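Open day at Druvum: a desk, a towel and one very patient arm

Posted January 9, 2023

I have wanted to get inside Druvum ever since Jeanine Van Beek told me that a shared workshop in an old dairy depot had a working robot arm in it, and the open day finally gave me an excuse. Two hours on the train, a wet walk from the station, and I still turned up before the sausage sizzle was lit.

Most visitors headed left to the lathes and the kiln. I went right, past the laser cutter (queue out the door, coasters for all) and into the room where Osvaldo Tedesco and Sabina Kopecký have their project, which they call Oker. The aim is wonderfully modest: a machine that will wipe down a table. Osvaldo started on it in October in his garage, and it moved to Druvum when his family wanted the garage back.
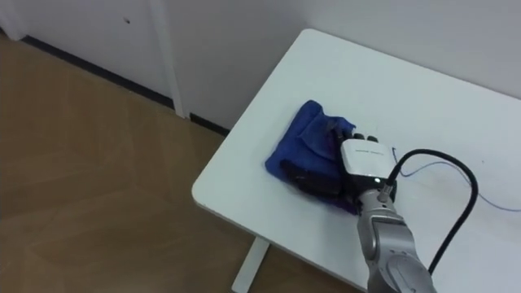 Sabina does the software and Osvaldo does everything that can be tightened with a hex key. She told me cloth is the hardest thing she has ever tried to write code for, harder than stairs, harder than cats. A block stays the shape you left it. A towel has a new shape every time you touch it, and the program has to work out all over again where there's a decent handful to grab. I could have listened to her on this all afternoon, and I more or less did!

They have logged 363 attempts so far, each with a line of notes in a spiral notebook, and I was allowed to leaf through. Favourite entry: "Good grip, wrong towel." The software that plans the strokes is called Parisi, after Osvaldo's old street, and it has been rewritten from scratch once already.
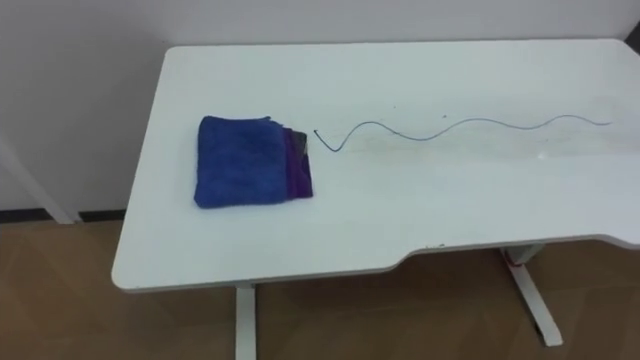

The desk with the folded blue towel at one end and a length of thin wire along the top.

Someone behind me asked the money question. The budget for the bench side of things – mounts, fasteners, power supply, a great many towels – was $2000, and they've spent about $400 of it on parts they no longer use. Sabina was cheerful about this. The rejects live in a crate labelled Dromia, which was the name of the first version, and other members are welcome to raid it. Thodoris Kalogeropoulos had already made off with a bracket for his bike trailer.

What I hadn't expected was how much talk there'd be about pressure. Push too lightly and the cloth skates over the mark, push too hard and it bunches up and the arm ends up polishing one spot. Osvaldo had us try it ourselves with our eyes shut, one finger on a rag. Harder than it sounds, and a bit humbling. 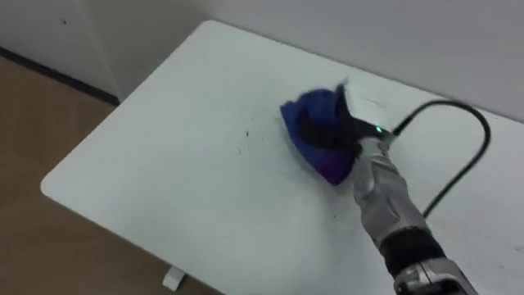 Blue cloth under the gripper, mid-wipe.

I missed the kiln opening completely. Cinzia Barbieri saw it and says the glazes were gorgeous, so I'll have to take her word for it. Tea was by donation, the lamingtons went early, and parking on the depot side is hopeless, so take the train if you can. Sabina is keen to hear from anyone who has worked with fabric and sensors, and there's a sign-up sheet by the front door. My name's on it.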